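Truncombe Print Salon

The Truncombe Print Salon is a juried exhibition of photographic and computer-rendered images held each year in the town of Truncombe. It is organised by the Forngate Camera Society and is open to amateur and professional entrants alike. Judging takes place in September and the exhibition opens in the summer, when the accepted prints are hung at the Girby Gallery.

History

The salon grew out of a members' evening at which prints were passed from hand to hand and marked on paper slips. Entry was later extended to neighbouring clubs, and the society adopted written rules covering mount size, titling and the return of work. Colour prints were at first judged apart from monochrome, a practice dropped when the Open section was formed.

Sections

Work is accepted in 3 sections: Open, Nature and Rendered Image. The last of these was added after a long debate within the society over whether pictures made without a camera belonged in a print salon. Entries in it must be wholly computer-generated, and entrants are asked to name the software used — this information is withheld from the judges until marking is complete.

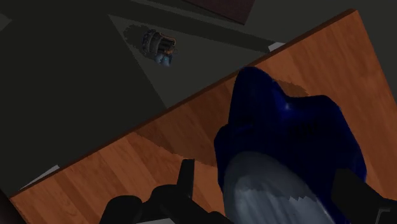 A computer-rendered view of a wooden tabletop with a dark blue object upon it.

Nature entries may be cropped and adjusted for tone, but nothing may be added to or removed from the subject. No such limit applies in the Open section.

Judging

Each print is shown under neutral light for up to 90 seconds and scored separately by the judges. Where 2 prints tie for a medal, both are shown again side by side. The Gaber Medal is given to the highest-scoring print in any section, and may be withheld.

Recent exhibition

The most recent exhibition opened on Saturday, December 14, 2024, with 109 prints on display. A printed catalogue listed every accepted work by section and title, with the medal winners reproduced in colour. Unsold prints were returned to entrants at the society's expense.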